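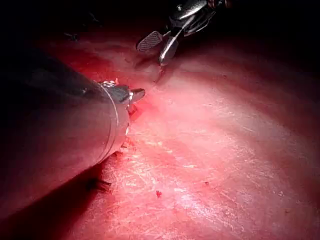
Jornada de puertas abiertas en Droltside: una mañana entre agujas, hilos y nudos

20 de octubre de 2021

Imprimir | Enviar por correo electrónico

El centro de prácticas quirúrgicas Droltside abrió sus puertas al público durante una mañana de octubre. Fuimos un grupo pequeño, en su mayoría estudiantes de enfermería y de instrumentación, además de dos docentes y quien firma esta crónica. El edificio está en el polígono de Pruvstead, a 3 kilómetros de la estación, y desde fuera se confunde con las naves vecinas. La visita era gratuita, con inscripción previa.

Nos recibió Theresia Aigner, responsable de los cursos de sutura. Explicó el recorrido en el vestíbulo, repartió las acreditaciones y pidió que dejáramos abrigos y mochilas en las taquillas. El programa tenía cuatro partes: almacén, sala de materiales, sala de prácticas y un rato de preguntas al final.

El almacén es más grande de lo que uno espera. Los hilos se guardan en cajones metálicos, ordenados por grosor y por tipo, con los absorbibles a un lado y los no absorbibles al otro. El centro gasta más de 3000 sobres de sutura al año entre todos los cursos, según el cartel de la entrada. Las agujas sueltas tienen su propio armario, cerrado con llave, y un cuaderno en el que se apunta lo que sale y lo que vuelve. El cuaderno es de papel. Aigner comentó que habían probado con una hoja de cálculo y que volvieron al cuaderno al cabo de dos meses.

En la sala de materiales se preparan las superficies sobre las que se cose. Las almohadillas con aspecto de piel las suministra la casa Gunawan. Hay otras superficies más blandas, pensadas para los ejercicios en profundidad, donde el tejido cede y el punto se desgarra si se tira demasiado. Cada pieza lleva una etiqueta con la fecha de preparación y el nivel del curso. Nos dejaron tocar una de las almohadillas nuevas, que se dobla entre los dedos con bastante facilidad.

Lo más interesante empezó en la sala de prácticas. La luz general se baja y queda iluminada la zona de trabajo, de modo que lo que se ve en las pantallas es casi todo tejido. El ejercicio básico consiste en cerrar una incisión recta con puntos sueltos. Se pasa la aguja por un borde, se recoge en el otro, se tira del hilo hasta dejar un cabo corto y se anuda. Después se cortan los cabos y se pasa al punto siguiente. Contado así parece poca cosa. 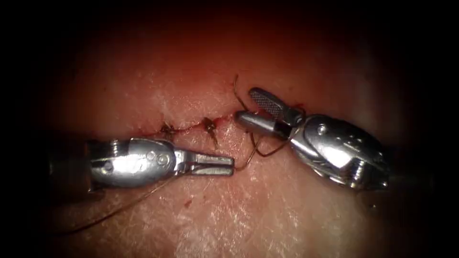 ¿Por qué se practica con puntos sueltos y no con una sutura continua?

Porque cada punto se anuda por separado y se puede revisar por separado. Si uno queda flojo, se retira y se repite sin deshacer el resto, y el docente ve enseguida en qué momento aparece el error. La sutura continua se enseña más adelante.

La pregunta la hizo una alumna de segundo y la respuesta es de Anisa Menon, la instructora que llevó esa parte de la visita. Menon habla despacio y vuelve a menudo sobre las mismas cosas: la distancia al borde, la simetría entre un lado y otro, la tensión. Una incisión bien cerrada, dijo, tiene los bordes en contacto sin que se monten. Si el tejido se arruga alrededor del nudo, sobra fuerza. Si los bordes se separan entre dos puntos, falta un punto o están mal repartidos.

También dedicó un buen rato a los cabos. Los principiantes los cortan demasiado cerca del nudo, por afán de limpieza, y el nudo se abre. O los dejan tan largos que se cruzan con el punto siguiente y estorban al pasar la aguja. Para las correcciones usan una ficha de la editorial Skundance, una hoja por ejercicio, con casillas para separación, profundidad, nudo y corte. Me quedé con una copia en blanco, que puedo pasar a quien la pida.

La parte que más se alarga en los cursos es el manejo del hilo. Hay que mantenerlo bajo cierta tensión mientras se forma el nudo, y al mismo tiempo no perder de vista por dónde va el extremo que lleva la aguja. 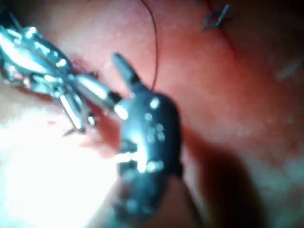 Cuando se trabaja en un espacio estrecho, el hilo se enreda con mucha facilidad, y un lazo que cae detrás de las pinzas puede arruinar el punto. Menon aconseja empezar con un hilo más corto de lo que apetece. Otro consejo suyo fue no agarrar nunca el hilo por el tramo que va a quedar dentro del tejido, ya que la pinza lo daña y puede romperse al apretar. El extremo que se va a cortar, en cambio, se puede coger sin problema.

Sobre la aguja hubo más discusión. Uno de los docentes del grupo sostenía que conviene tenerla sujeta todo el tiempo. En Droltside enseñan a soltarla en un sitio visible mientras se anuda, apoyada plana y siempre dentro del campo de visión.
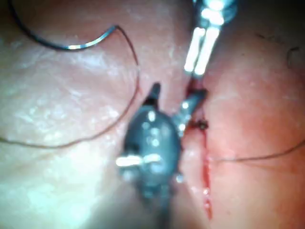 La curva de la aguja marca también el movimiento: hay que girar siguiendo el arco y no empujar en línea recta, porque entonces el orificio se agranda. Para acostumbrarse, los alumnos hacen primero una serie completa de pasadas sin anudar. Es un ejercicio aburrido y varios antiguos alumnos que estaban por allí lo confirmaron — uno de ellos dijo que fue lo que más le sirvió.

Terminamos con las preguntas, ya en el vestíbulo, con café y unas galletas. Se habló sobre todo de plazas y de horarios. Los grupos son de 4 personas por puesto y el curso inicial no exige experiencia previa en sutura, aunque sí conocer el instrumental. La lista de espera se abre en la recepción y por correo. A quien vaya en coche le conviene saber que el aparcamiento de Pruvstead se llena pronto; la entrada lateral suele tener sitio.

Como pega, el tiempo en la sala de prácticas se quedó corto. El almacén podría verse más deprisa y dejar ese rato para mirar cómo se cierra una incisión de principio a fin.

Categoría: Visitas y jornadas | Etiquetas: sutura, formación quirúrgica, puertas abiertas, Droltside

Contacto | © 2021 Todos los derechos reservados | Volver arriba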